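Farport Girls Flag Football
Progress report to the Saarinen Fund
Reporting period: spring season

What the grant was for

The grant was made to get a high school girls' flag football league through its second spring, with enough coaches and officials that every scheduled game would be played. It also covered flags, belts and balls for schools that joined this year, bus money for the long trips, and a start on a summer skills program. We promised you a report once the season was over and the equipment had been checked back in, so this covers everything through the final round and the first summer sessions.

The short version is that we had a terrific spring! Nine schools fielded teams, three more than last year, and all of them finished the season. Last year two teams folded before the playoffs, and we spent most of the winter worrying it would happen again.

The season

Play opened with a weekend round robin at Farport, on the two fields behind the middle school. We lined them for the smaller flag dimensions in a different color from the soccer lines, and after the first morning the officials asked us to redo the no-run zones, which were getting lost in the green. We repainted them before the afternoon games and used the same wide stripe at every site from then on.

The schools in the north end of the league were new to all of this and learned fast. Prukham lost its first four by big margins and then beat a team that had run away from them in the opener. They did it with defense, mostly – their two safeties stopped biting on the fake sweep and started sitting back, and the other side ran out of ideas. It was the best game we watched all spring, and the home crowd stayed for a good half hour afterward.

Skerkivham won the regular season on point difference. Farport, which had beaten them once, took the second seed. The semifinals were both close and the final went to overtime, with each side starting from the five-yard line. Skerkivham scored on its first snap and converted from three yards out. Farport scored too, went for the longer conversion to win it, and had the pass batted down. Tough way to lose a title game, and the Farport seniors were very good about it.

We asked every head coach for a frank note on the season, good or bad.

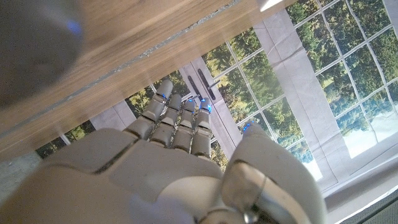

One coach wrote that the schedule was kinder this time, with no back-to-back road trips, but that weeknight kickoffs were still too early for girls coming straight from a last-period class. The same note asked for a bye week in the middle of the season and said, "We had nine healthy players by the time we needed them most, and a week off would have given me twelve."

We think that's fair on both counts. Three other coaches said something close to it. The draft calendar for next spring moves weeknight kickoffs back by half an hour wherever there are lights, and puts in one open week for everybody. The fields at two of the schools have no lights, and there we'll try to shift games to Saturday mornings.

Attendance

You asked us to keep a gate count this year. Admission was free, so the host school used hand clickers at the entrance and sent us a number the next day. Paid or not, the crowds were a real lift for the players. The final at Farport drew 1,239, and the regular-season meeting between the same two schools drew 1,130 on a chilly evening with a baseball game going on next door. Those were far and away our two biggest nights. A typical weeknight game is still parents, friends and whoever is waiting for a ride home, and we would like to see that grow.

The one change that clearly helped was pairing the girls' games with something else on campus. When Prukham put its home opener right before a boys' lacrosse match, plenty of people came early and watched. We'll ask every school to find one pairing like that next year.

Coaches and officials

This is the part of the grant we're happiest with. We set out to train 20 new officials and we trained 20, most of them current or former players. Each one did an evening of rules, an evening of walking through positions on a field, and two games working next to an experienced official before taking a crew spot. Every scheduled game had a full crew. Last spring we played several with one official and a lot of patience.

There were hiccups. The flag-guarding rule was called differently from site to site for the first few weeks, which drove ball carriers crazy, and rightly. A runner can't swat or stiff-arm at a defender reaching for the flag, but a natural arm swing is legal, and the line between them takes some practice to see. We cut together clips from early games, sent them to every crew and every coach, and held one call on the subject. Complaints dropped off after that. Next year the clips go out before opening day.

On the coaching side, each school now has a head coach and at least one assistant who have finished the concussion and first aid courses. Several assistants came over from basketball or track and had never drawn up a pass route. The shared playbook we put together in the winter gave them somewhere to start, and by midseason some of them were sending us plays that were better than ours. We've added those, with the school's name on each one.

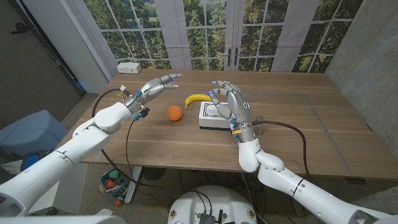 Robotic hands over a wooden table, one of them above a small white box.

Equipment

The new schools each received a full set: belts and flags in two colors, game balls, practice balls, cones and a down marker. Mouthguards were bought in bulk and shared out to all the teams.

The pop-off belts held up well. The cheaper clip belts we bought in the first year did not, and we've stopped using them in games. A couple of teams found that players were tucking shirts over the clips by accident, and officials had to stop play to fix it, so we'll include shirt length in the uniform notes for next year. Footballs were the surprise expense. They wear quickly on the gravelly field at Skerkivham, and we went through our spares by the halfway point.

Everything has been checked in, washed where it can be washed, and stored by school. We have a full list and can send it if it would be useful to you.

Travel

Bus money went to the schools with the longest trips first. Skerkivham and Prukham are at opposite ends of the league, and the ride between them is long enough that the visiting team ate on the bus both times. We would still rather have them play home and away than cut the fixture, and both schools agree. Sharing a bus with the track team worked twice and fell through once, when the meet ran late and our game started under a setting sun.

Money

Spending followed the budget closely. Officials' training came in under, mostly thanks to free classroom space. Equipment went over, for the reasons above. Travel was almost exactly on target. We moved the training savings across to equipment after checking with your office, and the remaining balance is being held for the summer program. The full statement is attached to the copy of this report sent by mail.

What we'd do differently

We opened registration too late. Two schools told us that girls who wanted to play had already signed up for softball by the time our forms came out. Forms for next spring will be ready before the winter break.

We also left the all-league team until after the final, which meant coaches were voting from memory on games played weeks earlier. Next year they'll send in nominations every other week, with a line or two on why. It's more emails for them, but the players who shine in a quiet midseason game deserve a better shot at it.

And we need a better rainout plan. We lost two Saturdays to weather and squeezed the games into weeknights, which is how one team ended up playing three times in five days. The open week in the new calendar will soak up some of that.

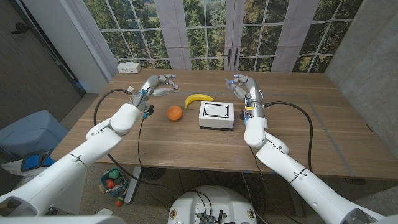
FARPORT, July 2, 2024

The summer skills sessions are under way. They run in the evenings on the middle school fields and are open to any girl entering grades six through twelve, whether or not her school has a team. Quarterbacks and centers get the first part of the session to themselves to work on snaps, and then everyone comes together for route running and flag pulling. The evenings finish with short games on a half field, and those are loud in the best way.

The middle schoolers have been the fun of it so far. Several came along with older sisters and asked if they could join in. Some of them can already throw a very nice ball, and the high school coaches have noticed! We've shifted a few of our returning players into helping with the younger group, which they seem to love.

In September we'll hold the league meeting, where the schools vote on the spring calendar and on whether to admit any new teams. Two schools outside the current area have asked about joining. We're excited about it, with the caution that both would add to the travel bill, and we'd want to talk to you about that before the vote. The other item is playoff format. Some coaches want all the teams in, with the top seeds getting a week off, and others prefer to keep it at four.

We'd be delighted to have someone from the Saarinen Fund come out to a summer evening session or to the league meeting. The sessions start at six and there is parking by the gym. Our next written report will follow the September meeting and will include the final summer numbers and a first draft of the spring budget.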